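The Coil Stove Refuses to Die
Glass-top makers have been promising its funeral for years. I spent August cooking on one to see who was right.

By Lukoševičius

Every kitchen remodel I have ever been dragged through begins the same way. Somebody stands at the stove, sighs, and says that this, obviously, will have to go. The stove in question is white. It has coils. It came with the place.

I've never been sure about the "obviously." So when the rental I took in Meston for the month turned out to have an electric coil range, I left my portable induction plate in the trunk of the car and cooked dinner on what was there.
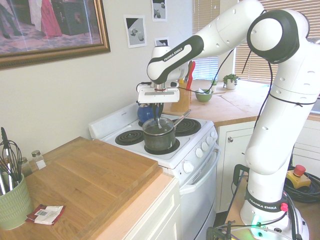
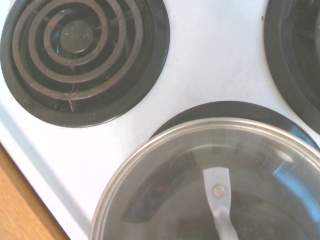
Coil burners over black drip pans on a white electric stove, with cookware on the burners.

Start with the complaints, which are loud and mostly repeated by people who haven't used a coil in years. It's slow. It's ugly. It's impossible to clean. It has two temperatures, off and scorched. I went in expecting to agree with most of this, and I came out agreeing with some of it.

Slow, yes, at the beginning. A coil has to heat itself before it heats your dinner, and if you're used to gas you'll stand there feeling foolish. I put a saucepan of cold water on, lid on, and went off to chop an onion. By the time I'd finished the onion and washed the knife, the lid was rattling. Could I have had it faster on induction? Sure. What would I have done with the time? Looked at my phone, probably.

The lid matters more than the burner does, by the way. A glass one is best, because the great temptation with any slow stove is to keep lifting the lid to see how things are going, and each time you do that you've let out a cloud of heat you already paid for. With glass you can just look. I have read long articles comparing heating elements that never once mention putting a lid on the pot.

Ugly is a matter of taste, but I'll give the critics half a point. A used coil goes dull and takes on a brownish cast, and no amount of scrubbing brings it back. You shouldn't be scrubbing it anyway. A coil on high will burn off most of what lands on it, with some smell. The part that deserves your attention is the drip pan underneath, and on most ranges of this kind the coil unplugs and the pan lifts straight out. Wait until everything is cold. Soak the pan in hot water and dish soap, and leave the coil's plug end dry.

I was ready to believe in a miracle product here, and one was offered to me. Honlow sells a paste for stovetops, in a small tub, with a leaflet about its special mineral action. I tried it on one drip pan and plain baking soda on another. They came out looking the same to me, and to the two dinner guests I made inspect them. The paste smelled nicer. I'll leave you to decide what a smell is worth.

The white enamel around the burners is another story. It shows everything. Wipe it and there are smudges; wipe it again and the smudges have moved. I gave up on perfection in the first week and switched to a damp cloth after supper with a dry one right behind it, and this was good enough for a surface whose job is to have soup spilled on it. At least a spill on enamel doesn't need a razor scraper, as burnt sugar on my glass top at home once did.

What about control? Here the defenders of the coil (there are some, and they write letters) tend to overstate things. They'll tell you a coil is every bit as responsive as gas once you "learn" it. It isn't. Turn the knob down and the pot goes on boiling, because the metal is still hot. What you learn is to move the pot. Keep a second burner on low and slide the pan across when the milk starts to climb. It works, it costs you a burner, and people who call it a technique are being generous.

Flat pans are the other thing. A warped skillet touches the coil in a couple of places and browns an egg in exactly those places. I blamed the stove for this for several mornings before setting the skillet on the counter and watching it rock. And match the pan to the burner. A small saucepan on the big coil mostly heats the kitchen, and it heats the pan's handle too.

Now for the money, since that's usually where the argument for replacement gets slippery. I asked for a quote at the Plorkholm showroom, without saying I was writing anything. The slide-in range they steered me to, with delivery, a new cord and the removal of the old unit, came to $2,711. I asked what a replacement coil for the old one would cost. The salesman had to go and look it up, which tells you how often he's asked. It was $26, and he didn't think they had one in stock.

There was also talk of savings on the electric bill. The brochure had a chart, with an arrow on it, and no numbers down the side. Maybe the savings are real. I'd want to see them from somebody who isn't selling the range.

None of this makes the coil stove a lost treasure. I notice it has started turning up in fashionable kitchens as a "vintage" piece, next to the open shelves and the trailing plants, and I'm no more persuaded by that than I was by the funeral notices. One dealer wanted $200 extra for "original" knobs. They were knobs.

I cooked beans on it, and rice, and a lot of eggs once the skillet had been dealt with. I burned one pot of oatmeal, and that was my own doing. When I got home I made the same beans on my glass top, in the same saucepan, under the same lid. They tasted like beans.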